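December 19, 2018

Winthorpe bench, kitchen props. Put the black cloth back on the table before starting, as the bare top threw too much glare in July. Pink two-handled bowl in the middle, gray silicone spatula resting in it, nothing else in the bowl.

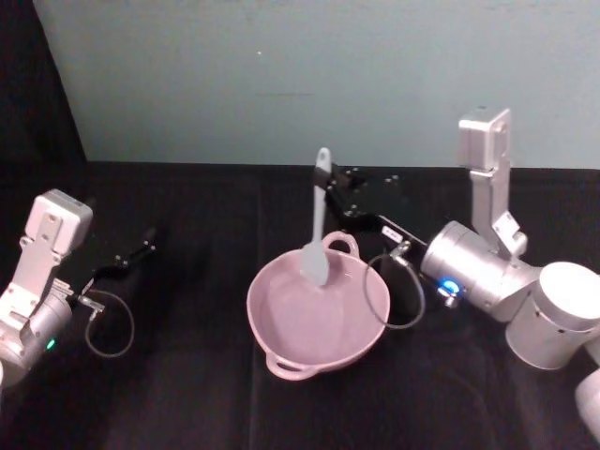 Shih wants the same bowl kept for the whole set, so it goes back in the Belludance box afterward with the spatula. Folds in the cloth still need smoothing at the front. Steam it next time.

Pale surface is getting worn. Tried a damp rag on one corner, no change. Will ask Hurnitz what a new one costs; the last quote was roughly 100 and I can't find the sheet.
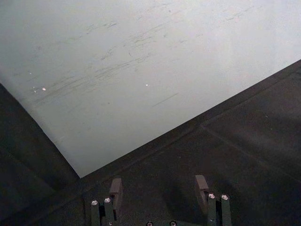 Streaks and scuffs on the pale surface, dark surface at right.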